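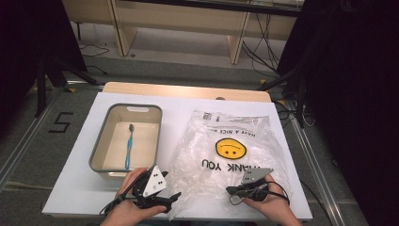 Irja Tikkanen

So the power went out at ten past four on Saturday afternoon, right as I was putting a tray of potatoes in the oven, and it stayed out until the middle of the next morning. I've lived in this house for nine summers and I can't remember a thunderstorm like it. The sky went a sort of bruised green, the dog climbed into the bathtub (he has never willingly been in the bathtub in his life), and then the wind hit the side of the house like somebody had backed a truck into it.

I'm writing this down mostly for me, while I still remember what I had and what I was missing. I have a terrible habit of swearing I'll get organized after every storm and then wandering off to do something else. It's only June! We have months of this left.

First thing I did wrong: I ignored the watch. My phone had buzzed around lunchtime and I swiped it away because I was in the garden center trying to decide between two kinds of basil. For anyone who mixes them up like I used to, a watch means conditions are right for something nasty to develop, and a warning means it's happening or just about to. I had about three hours between the two and I spent them on basil and a nap. My neighbor across the street spent hers filling jugs, bringing in her patio umbrella and charging everything she owned. Guess whose umbrella ended up in whose hedge.

Second thing: flashlights. I own several. Two had dead batteries, one had batteries that had leaked all over the inside, and the good one was in the car, which was in the driveway, which was being pelted with hail. I ended up using the headlamp from my one and only attempt at night running. Turns out a headlamp beats any flashlight when you're trying to mop up water with both hands, so I've bought a second one and it lives in the hall drawer now. Batteries are in a bag next to it and not inside it.

The radio, though, was great. I have a little Stadance crank one that my sister gave me ages ago, and I'd always thought of it as a bit of a joke present. Once the cell signal got patchy it was the only way I knew what was going on. You crank for a minute or so and get enough to hear the forecast, and then you crank again. My arm was sore the next day and I didn't care one bit.

My power bank is a different story. It's a Clurkitz, it was supposedly full, and it gave my phone one sad half charge before the lights on it went out. I think it had just been sitting in the closet too long. I've put a reminder in my calendar to top it up on the first of every month – we'll see how long that lasts.

Food was okay. I kept the fridge shut as much as I could, which is harder than it sounds when you live with a teenager. The advice I've always gone by is four hours for a closed fridge and up to two days for a full freezer, so the freezer stuff was still solid by morning and I kept it. The milk, the leftover chicken and a really nice piece of fish all went in the trash. I was sad about the fish. We had peanut butter sandwiches by candlelight and played cards, and my son admitted (under pressure) that it was kind of fun.

Then there was the water in the basement. Not a lot, maybe an inch by the back wall, but enough to soak two boxes of books. The downspout on that corner had come loose and was emptying itself right against the foundation. I'd noticed it wobbling back in spring. I had a guy from Quintero come look at it, and he wanted 572 dollars for the downspout, a longer extension and clearing the gutters all the way around. I grumbled and then paid it, and honestly the books alone would have cost me a good part of that.

The utility's map said 3,412 homes were out at the worst point, and our street was in one of the last groups to come back, along with some 300 others. A big silver maple had come down across the line behind the school. The crew was out there at six in the morning with chainsaws, and people kept walking over with coffee for them.

So, what's in the hall closet now: water, the crank radio, both headlamps, the manual can opener I had to borrow, cash in small bills, a spare toothbrush and soap for each of us, the dog's food in a jar with a lid, and copies of the insurance papers in a zip bag. It all fits in one lidded tub, which I can lift by myself if I don't get silly with the water.

I also looked at generators for far too long last night. There's a small Trusta for 700 dollars that would run the fridge and a few lamps, but it has to sit outside, well away from the windows, and I don't have a good dry spot for it. My brother-in-law says he can build a little shelter. He also said he'd fix the fence two years ago, so I'm holding off on ordering.

The basil survived, by the way. Both kinds.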